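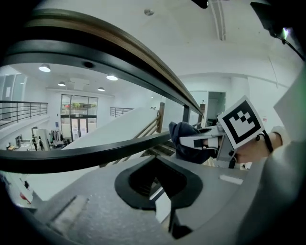
Wood-topped handrail with dark wooden posts

Products | Distributors | Support | Careers | Contact

Careers > Open Positions > Hose and Fittings Assembler

Hose and Fittings Assembler -- Lekport plant, first shift

Jurnow makes replacement hoses, end fittings and shutoff valves for marine washdown, RV water hookups and garden supply. We sell mostly through hardware stores and boatyards, along with a small mail order business. We are hiring 2 assemblers for our Lekport plant. Both jobs are full time and permanent.

What you will do

You will cut hose to length from bulk reels, fit the ferrule and barb, and run the crimping press. Most of our hose is 1/2 inch and 5/8 inch rubber or vinyl. We also build short leader hoses and coiled hoses for boat decks, and those have their own fittings. Each finished hose goes on the test bench, where it is filled, brought up to pressure and checked at both ends. You mark the test card and hang the hose on the cart for packing.

Assemblers change stations at the lunch break. One half of the shift may be cutting and crimping and the other half testing or coiling. You will also:

- read a work order and pull the right fittings from the bins
- change crimp dies and check the first piece with calipers
- set aside bad pieces with a tag saying what was wrong
- keep scrap rubber and brass in separate drums
- help with the stock count in January and July

The Dindance swivel line is built in the same room. It is slower work, done sitting down, with small O-rings and a torque driver. If you have good close vision and like that kind of work, mention it when you apply. One of the two openings will spend most of its time there after training.

What we are looking for

You need to be able to lift 50 pounds, stand for most of a shift and read a tape measure to the sixteenth. You must be 18 or older to run the press. Experience with hydraulic hose, plumbing or irrigation supply is useful but we do not require it. We train on all of our machines. Training lasts 11 working days, at full pay, and you will be paired with an experienced assembler the whole time.

Safety glasses and closed shoes are required on the floor. We supply the glasses and gloves. Prescription safety glasses are covered once a year after your first six months.

Hours and pay

First shift is 6:30 a.m. to 3:00 p.m. with a half hour unpaid lunch and two paid breaks. Overtime is common from March through June, when the garden orders ship, and is rare in the fall. It is offered by sign-up sheet first.

Starting pay depends on experience and will be given to you in writing before the interview. Health and dental coverage begins the first of the month after you start. Vacation builds from your first day but cannot be used until training is over. Employees may buy hoses and fittings at cost, including seconds.

About the plant

We moved the assembly work into the former Shaikh building two years ago and have built over 1,676 different hose and fitting combinations there since then, counting custom lengths. Parking is free and is on the north side. The bus stops at the front gate, but the first bus gets in after the shift starts, so please plan on another way to get here in the morning.

How to apply

Fill out a paper application at the front office between 8:00 a.m. and 4:00 p.m., or use the form on the Contact page and choose "Employment" from the list. A resume is fine but you do not have to have one. Please give us your last two jobs and a daytime phone number.

Interviews take less than an hour and include a walk through the floor and a short measuring test -- bring reading glasses if you use them. The positions stay open until filled.

Contact Jurnow | Copyright Jurnow, all rights reserved | Back to top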